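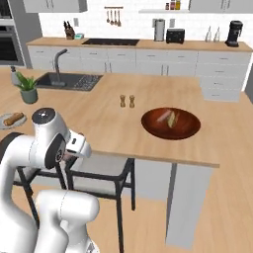 The student robotics club at Tillport spent this term on one problem: getting a simulated arm to handle objects on a kitchen island without knocking over the ones next to them. The project is called Lodosura. The club's lead programmer, a second-year student, spoke in the lab in February.

"We have no physical arm, so everything runs in the simulator," she said. "The kitchen layout is fixed. The small objects get moved between episodes."

The group has 11 members and logged 931 episodes, split between two tasks. In the first, the arm must reach an object in a bowl. In the second, the target stands on a plate.

"The plate is harder than we planned for," she said. "The rim is low, but if the wrist comes in too flat the fingers touch it before they get near the object."
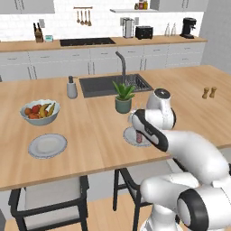
The club's answer was to limit the approach angle and slow the last part of the motion. "You lose time on every run – we accept that," she said. The success rate on the plate task is now 74 percent. Most of the remaining failures are grasps that close too early.

The control code is written in Sivamum, a scripting package the club already used for its wheeled robots. Scoring is automatic. An episode fails if any object other than the target moves.

The club will enter the Soomro student challenge, simulation division, with the same code. "The rules allow 2 attempts per task," she said. "Before then we need to fix the gripper timing and rerun the bowl set."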